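New singing teacher at Ladley, and a bit of other news

1 June 2022

Well, I can finally say it out loud, and I've been bursting to since February. Helmut Rathjen is joining us at the Ladley music school to teach voice, and he'll be taking his first pupils as soon as the summer timetable starts. If you saw the Ostermann company's touring operetta when it came through Erthorpe, you've already heard him (he was the one with the enormous moustache in the second half, singing from the top of a ladder).

I sat in on his trial lesson with our teenage group and I haven't laughed so much in a singing class for years. He had them humming through drinking straws, then lying on the floor, then singing the same four bars as a lullaby, a football chant and a telling-off. By the end our quietest alto was filling the hall without a microphone. I went home and tried the straw thing myself, and the dog left the room.
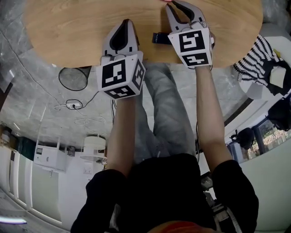 Helmut will teach one-to-one lessons for anyone from age nine upwards, and he's very keen to have adults too, including people who were told at school to stand at the back and mouth the words. You don't need to read music. You don't need to have sung anywhere but the car. He'll also run a small ensemble called Holo, which is for older pupils who want to sing in parts without a piano propping them up. I've seen the first pile of music for it and there's a lovely mix: some folk songs, a bit of jazz, and a part-song from 1907 that I'd never come across and now can't get out of my head.

Holo will meet in the upstairs hall, straight after junior strings, so please could string parents collect promptly! There'll be an informal concert at the end of the first term. We had 300 people at the last one we put on at Erthorpe, which was a squeeze, and I'm hoping to book the bigger hall there this time. It seats 800. I don't expect to fill it but I'd like everyone to be able to see, and the acoustic suits voices much better than the old place ever did.

A word on places. Helmut has 2 afternoons with us to begin with, and the after-school slots are going quickly, so if you can manage an earlier time do say so on the form. Current pupils who'd like to add singing to an instrument get the usual reduced rate. Anybody who'd rather dip a toe in first can book a single taster lesson, and I'd bring a bottle of water and wear something you don't mind lying on the floor in.

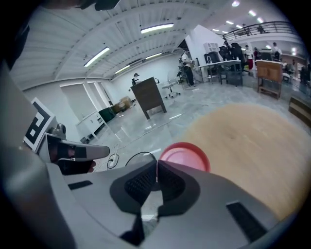 Helmut Rathjen: I'm delighted to be coming to Ladley, and please don't worry about auditions, I don't hold them. Bring one song you love, even if you only know the chorus. We'll start from there. For Holo I would like to hear each person sing a scale, but that is only so I know where to put you. Basses, I beg you, come. I have so far met one.

It's true about the basses. If you have a brother, uncle or neighbour with a rumbling sort of voice, send him our way, and if he's shy I'll happily ring him for a chat beforehand. Forms are at the front desk now, and I've put a spare stack in the hall by the piano.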